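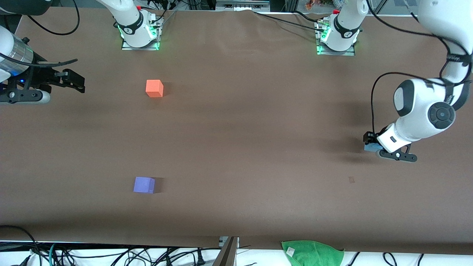
3 min read

Right, I promised a few of you a thread on The Winter's Tale once our reading group had got to the end of it, and we got to the end of it last night, so put the kettle on. It's a long one, sorry, you know what I'm like.

I want to talk mostly about Paulina, who I think is the best part in the play and who gets left out of an awful lot of school essays in favour of Leontes and his jealousy. Leontes is wonderful to write about, I do see why. But still.

Quick recap for anybody who hasn't read it or did it years ago. Leontes, King of Sicilia, decides out of nowhere that his pregnant wife Hermione is having an affair with his oldest friend Polixenes, King of Bohemia. She isn't. He puts her on trial anyway.

The speed of it always startles me. Othello has Iago dripping poison in his ear for scene after scene. Leontes does the whole job by himself in Act 1, Scene 2, with "Too hot, too hot!" and we've hardly got our coats off.

Irina Ene, who read Leontes for us and was magnificent, said she kept looking for the line where he changes his mind about his wife, and couldn't find one. She went back over that scene with a pencil, more than 3 times. There's a line where he has already changed it and that's all we get.

Now, Paulina. She comes in at Act 2, Scene 2, at the prison, asking to see the queen. They won't let her. She asks for one of the women instead, gets Emilia, hears there's a new baby, a girl, and within a couple of minutes she has made a plan. I love her so much at this point!

The plan is to carry the baby to the king and lay it down in front of him. The gaoler frets that he hasn't got a warrant to let the baby out, and she tells him, very kindly really, that the child was prisoner to the womb and is freed by nature. You can feel him giving up.

Then the next scene, where she walks in on Leontes, who hasn't slept, and all the lords are telling her to go away and keep her voice down. She says she has come to bring him sleep. I had a bit of a lump in my throat and I was only reading the stage directions.

He calls her a witch, he calls her a bawd, he threatens to have her burnt. Her answer is "I care not: It is an heretic that makes the fire, Not she which burns in't." If you are sixteen and looking for a quotation to learn for the exam, please have that one with my love.

What I'd say to anyone writing about it is to look at how he goes for her husband as well. Poor Antigonus is stood there being told he can't rule his wife, and he more or less agrees, and says that when she takes the rein he lets her run. It's a joke, and it's frightening too, given what Leontes does to him a few minutes later.

(He sends him off to abandon the baby in some remote place. Yes, this is the bear one. I'll come to the bear.)

Benedito Bragança asked whether Paulina makes things worse by bringing the baby in, and we were on that for most of an hour. I'd never thought of it before. The baby is sent away straight after that scene, and it's her own husband who has to do it. So does her courage cost her Antigonus?

I don't think the play blames her. But I do think she might blame herself a bit, and if I were playing her I'd want to keep that in my pocket for the last scene. Thank you Benedito, you've ruined my sleep.
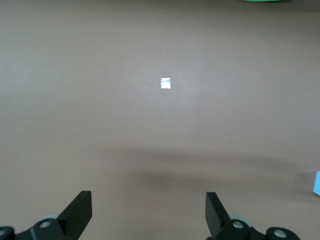
And then Act 3, the trial. Hermione speaks so plainly. "Sir, you speak a language that I understand not." The oracle says she is chaste, Leontes says there's no truth in the oracle, and a servant runs in to say their little boy Mamillius is dead. Hermione faints and is carried out.

Paulina comes back on her own and starts with "Woe the while! O, cut my lace, lest my heart, cracking it, Break too." She goes through everything he has done, one item after another, calling the earlier ones nothing, nothing, and then tells him the queen is dead.

Here's where we split down the middle. Does she know, when she says that, that Hermione is alive? She swears to it. "I say she's dead; I'll swear't." On a first reading you believe every word, and you're meant to. On a second reading your ears prick up.

Anca Anghel is sure it's a lie from the start and that Paulina has hidden the queen away. Florin Tudose is just as sure Hermione really died and the last scene is a miracle. He points to Antigonus's dream, where she comes to him in white like a spirit, and it's a fair point.

I've gone back and forth since I was a student. These days I think Shakespeare leaves both doors open on purpose, and an essay that says so and then shows where each door is will do better than one that slams either of them.

The bear, then. "Exit, pursued by a bear." Everybody giggles, we giggled. But it comes right after he's put the baby down and said goodbye to her in a storm, and then the Shepherd turns up grumbling about young people and finds her. Sad, silly and hopeful in about the time it takes to butter toast.

The line people want here is the Shepherd's, "thou mettest with things dying, I with things new-born." If you're marking up your copy, that's the hinge of the whole play as far as I'm concerned, and Time comes on with his sixteen years straight afterwards.

I'm going to skip Bohemia, which is very unfair of me, as it has Perdita and her flowers and Autolycus picking pockets. Soudabeh Mousavi has offered to write up Act 4 properly and she knows far more about the songs than I do, so I'll leave it in her hands.

Back to Sicilia for Act 5. Sixteen years on, and Paulina is still at it! The lords want Leontes to marry again for the sake of an heir, and she makes him swear he never will without her say-so. He does swear. He calls her "good Paulina". He's a changed man, and she's a good part of the reason.

Some of our group found her cruel here. She reminds him that he killed Hermione, in so many words, in front of people. He says "She I kill'd! I did so: but thou strikest me Sorely, to say I did." I read it as cruel the first time, aged twenty. It reads more like nursing to me now, the sort that hurts.

And so to the statue. Paulina has the curtain, Paulina has the music, Paulina runs the entire thing. "It is required you do awake your faith." She keeps offering to draw the curtain again and he keeps begging her not to, and the wait goes on and on until you could scream.

Leontes notices the wrinkles first, did you remember that? Hermione was not so much wrinkled, he says, nothing so aged as this seems. Paulina says the carver has made her as she would be if she'd lived. Sixteen lost years, and there they are on her face.

"O, she's warm!" Three words and I've gone every single time. There was quite a silence in the room and then somebody dropped a biscuit.

Something I'd never clocked until last night is that Hermione says nothing to Leontes. She embraces him, we're told so by the others, but when she does speak, it's to Perdita. You could write a very good essay on that and nothing else.

The ending gives me trouble. Paulina says she'll go off like an old turtle (a turtle dove, before anybody writes in) and mourn her lost mate on a withered bough. And Leontes promptly marries her to Camillo. She doesn't get a line in reply, so it's up to the actor what her face does.

Irina wanted her to laugh. Anca wanted her to look at the door. I'd have her take Camillo's hand quite slowly, as if she was out of practice, but I'm soft.

If you're reading along at home, get an edition with notes at the foot of the page, as the verse in Act 1 is knotty and you'll want help with Leontes. Do read it aloud if there's anybody in the house who'll put up with it.

We start Cymbeline on 16th November, same room, same biscuits, and newcomers are very welcome. You don't need to have read it. I've read it once and I remember a trunk, a headless body and a great deal of explaining at the end, so we'll be finding our feet together.

Replies are open if you want to argue about Hermione. Florin will certainly be in there before you!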